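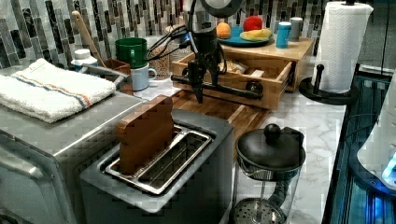
Kenon Counter Kit - Frequently Asked Questions

Last updated October 2, 2020

What is the Kenon kit?
Kenon is a two-finger gripper package with a practice set for kitchen manipulation. The set covers the drawer box, the cutting board and the wooden bread slice used with a two-slot toaster. The arm is sold separately.

Which arms does it fit?
Any arm with the Flislow wrist plate. Other flanges need the Samonte adapter, which adds 38 mm to the tool length. Enter the new tool length before running any motion.

Can it open a drawer?
Yes. The drawer routine closes on the bar handle and pulls in a straight line. The default pull limit is 50 N and can be lowered in the settings file.

Why a wooden slice and not real bread?
Wood keeps its shape and leaves no crumbs in the slots. Leave the toaster unplugged during slice exercises.
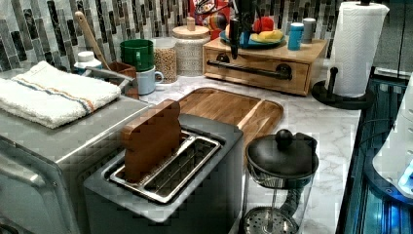 Likell Applications Engineering

Do I have to clear the counter first?
No. The routines are intended for an ordinary counter, with mugs, jars and a paper towel holder left where they are. Glassware such as a French press should be entered as a keep-out zone.

How long does set-up take?
Allow around 90 minutes, including calibration. Recalibrate if the arm base or a camera is moved.

Is the gripper food safe?
No. It is not sealed or rated for washing. Wipe the fingers with a dry cloth - no sprays.

What is the warranty?
Parts and labour are covered for 3 years. Finger pads are a wear item and are excluded.

When will the left-hand drawer routine be released?
It is scheduled for December.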